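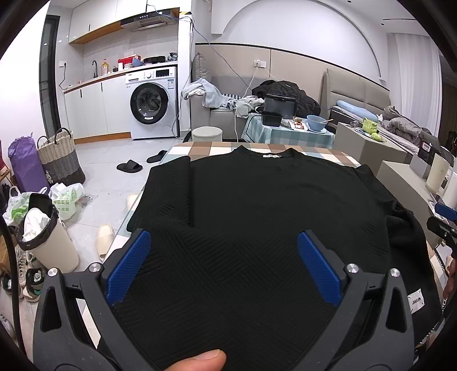
Clurkora's reception office needs 12 more interpreters before September, according to a reader in Gitdale who wrote in response to our last item on border processing. The reader says applicants there wait up to five hours for a first interview, and that most of that time goes to finding someone who speaks their language.

Office records for the first half of the year support part of that account. The Gitdale and Ellden crossings together registered 2100 asylum claims, and some 30 percent of first interviews were postponed at least once. The records list a missing interpreter as the most common cause. They do not give waiting times, so the five-hour figure could not be checked.

Under the current rules, a postponed interview must be rescheduled within 30 days. The applicant keeps the original filing date and may stay in open housing in the meantime — a work permit is not issued until the interview is complete.

The Jin crossing is not included in these figures. It reports on a separate form, and its half-year return had not been published as of Jul 19, 2018. Written comments on the interview rules are accepted at the Ellden office until the end of September.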